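The Shoes by the Door

How one small metal rack and a good pale table changed the way a household comes home

I have lived with shoes on the floor for most of my adult life, and I suspect you have too. They gather just inside the door, first a pair, then three, and by the end of a rainy week in April there is a drift of them that has to be waded through with the groceries. When our family moved into the upstairs apartment in Letmont, with its hallway barely wide enough for two people to pass politely, I decided that this time the shoes were going to have a proper home. It took me longer than I would like to admit.

Start with a table

My first piece of advice sounds like a detour, but bear with me. Before you buy anything to put shoes on, find yourself a table to sort them on. I had always done this job crouched on the hall floor, with my knees complaining, and I had always given up halfway through. A table brings everything up to where your hands and eyes are, and a pale one with nothing on it is best of all, because every bit of grit shows up against it and you can wipe it off before it travels any farther. Ours is a light blond wood with a long, wandering grain, and on a bright day the shine comes off it so strongly that the pattern nearly disappears. I have grown terribly fond of it -- more than a person should be, probably, of a thing used for sorting sneakers.

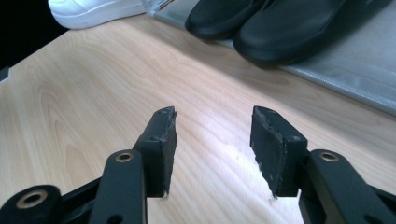
The rack itself

I tried a wooden bench first, a handsome thing from Sillero that cost more than I told anyone, and it was simply too deep for the hall. Then came a hanging organizer from Rukomeck, with 18 pockets, into which no grown person's shoe would go without a struggle. What we ended up with is much plainer: a little rectangular rack of silver metal tube, with a flat grey top shelf full of small holes and an open level underneath. It weighs so little that I can carry it to the table, fill it there, and carry it back, which I do most Sundays with the radio on.

The lower level is where the slip-ons go. They are the shoes we reach for when the mail comes or the trash has to go down, so they stand side by side with their toes facing out, ready to be picked up and dropped on the floor and stepped into. The dark ones live down there happily, where a little dust won't be noticed.

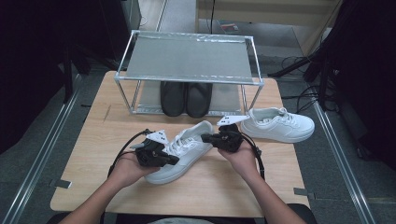

White sneakers are another matter, and I give them more time than all the rest together. I like to lay one down in front of me and see to the laces first, tucking the ends in so they don't trail over the edge of the shelf and catch on somebody's bag. Then I look at the sole, and go along the rim with a damp cloth if it needs it (it always needs it), and only after that does the second shoe get its turn. Keep a pair together while you work. I once put away a left sneaker on its own and spent a whole evening looking for it behind the coats.

You may be wondering how many pairs one small rack can really hold, and the answer is fewer than you own. We keep out what we are wearing this week and put the others in the closet, in the old Magyar boxes I had been saving for no good reason. There was some grumbling over this at first, particularly about the hiking boots, but the boots have gone in the closet and the grumbling has moved on to the umbrellas, which are still leaning in the corner behind the door, and which I mean to get to before fall.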